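Getville Assistive Robotics Group
Minutes, equipment planning meeting, Nov 4, 2025

In the chair: Olga Cunha
Minutes: Inès Hamel
The minutes of the previous meeting were accepted with one spelling fix (Prostach has one "s" in the middle, sorry again).

1. Where the money stands

Olga opened with the good news, and it really is good: the equipment line for the household tasks project has 2,331 dollars left in it, all of it ours to spend before the end of May. There was some cheering. Olga then reminded everyone that this has to cover the second gripper, the spare parts and the supplies used up during recordings, so the cheering was shorter the second time.

Unspent money in this line can't be moved to next year. Orders over 200 dollars need two quotes.

2. Gripper quotes

We have quotes from Prostach and from Rieger for a small two-finger gripper that fits our existing arm. Rieger's comes in cheaper, but the fingertips are hard plastic and can't be swapped. Prostach's is dearer and takes soft pads, and the pads come off with a single screw (Inès tried it at their showroom and was very taken with it).

Most of the discussion was about thin things. Our arm does fine with bottles and boxes. Cloth, paper and anything you have to pinch and pull is where it gets into trouble, and that is exactly the work people at the day center keep asking us about. Everyone leaned toward Prostach for this reason. Olga asked whether Rieger would sell us the bare gripper without fingertips, so that we could print our own. Inès will call them. If the answer is no, we go with Prostach.

Agreed: decision by e-mail once Rieger has answered, no extra meeting.

3. Bench camera or head camera

We can afford one more camera, and only one. Olga would like it fixed over the bench, where it never moves and nobody has to wear it. Inès argued hard for a second head camera so that two people can record on the same afternoon, and she won most of the room over. The view from the head follows the hands, and it takes in the real clutter of a real room, which we want plenty of.

Agreed: head camera, with one spare battery. The bench mount stays on the wish list for next year.

4. Task list for the spring recordings

The list now has 9 tasks on it. We went through it quickly. Folding a towel and opening a jar stay as they are. "Tidying a shelf" was felt to be too vague and will be split in two. Pulling a wipe from a packet moves to the top of the list, to everybody's delight, as it needs both hands doing different jobs at the same moment and costs next to nothing to set up.

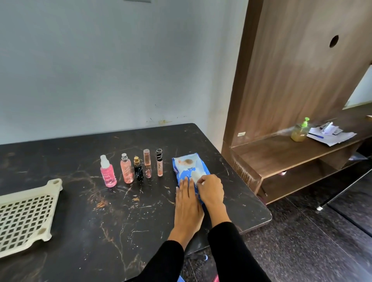
Inès Hamel

The wipe task will be written up as follows: one hand flat on the packet to hold it, the other pinching the wipe and drawing it out. Other objects may stay on the table. Olga suggested testing a few kinds of packet, and this was taken up with enthusiasm.

Supplies to buy for it: wet wipes in soft packets, 4 different makes if we can find them, and a box of resealable bags for storing the opened ones.

5. Storage and the Miton cart

Miton has offered us a rolling equipment cart at a reduced price. It locks, it has a power strip down one side, and it would finally get the arm controller off the floor. Olga will measure the doorway before we say yes.

6. Actions

Inès: call Rieger about the bare gripper; order the head camera; buy wipes and bags.
Olga: doorway measurements; second quote for the cart; updated budget sheet to everyone.
All: send any new task ideas to Inès, the odder the better!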